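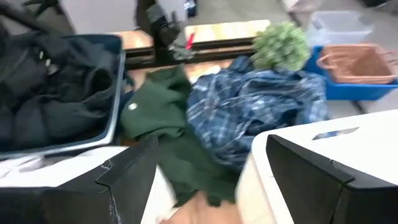 Vortrag Kleidertausch, meine Notizen (bitte nicht ablesen, frei reden!)

Begrüßung. Kurz warten, bis alle sitzen. Danke an Margarida Neves fürs Einladen und für den Saal in Rosteck – beim letzten Mal standen wir ja noch im Flur.

Einstieg mit der Frage: Wer hat zu Hause ein Teil im Schrank, an dem noch das Etikett hängt? Hände hoch, ich melde mich selber auch. Bei mir ist es eine Leinenhose, im August gekauft, viel zu eng, aber sie war reduziert und ich war im Urlaub ...

Dann erzählen, wie es angefangen hat. Sechs Leute in meinem Wohnzimmer, ein Topf Suppe, jede mit einer Tasche voll Sachen. Am Ende bin ich mit mehr Pullovern dagesessen als vorher, das war so nicht geplant! Letztes Mal kamen dann 57 Leute und wir hatten gut zu tun mit dem Sortieren.

Folie 2, die Regeln. Gewaschen muss es sein, Knöpfe dran, keine Unterwäsche. Wir tauschen Stück gegen Stück, Mäntel zählen doppelt. Nipon Bunnag hat dafür die Wertmarken gedruckt, 400 Stück, die reichen noch eine Weile. (Marken herumgeben, wieder einsammeln!)

Folie 3, was schiefging. Nach Größen sortieren hat bei uns nie geklappt, eine 40 ist ja bei jeder Firma was anderes. Jetzt hängen wir nach Art auf, Hosen zu Hosen, und anprobiert wird hinter dem Vorhang. Und bitte zwei Spiegel, einer gibt Stau.

Falls Zeit bleibt: die Geschichte mit dem Brautkleid. Sonst weglassen.

Fragen, danach Kaffee. Die Liste für den nächsten Termin liegt neben der Tür – Stift mitbringen!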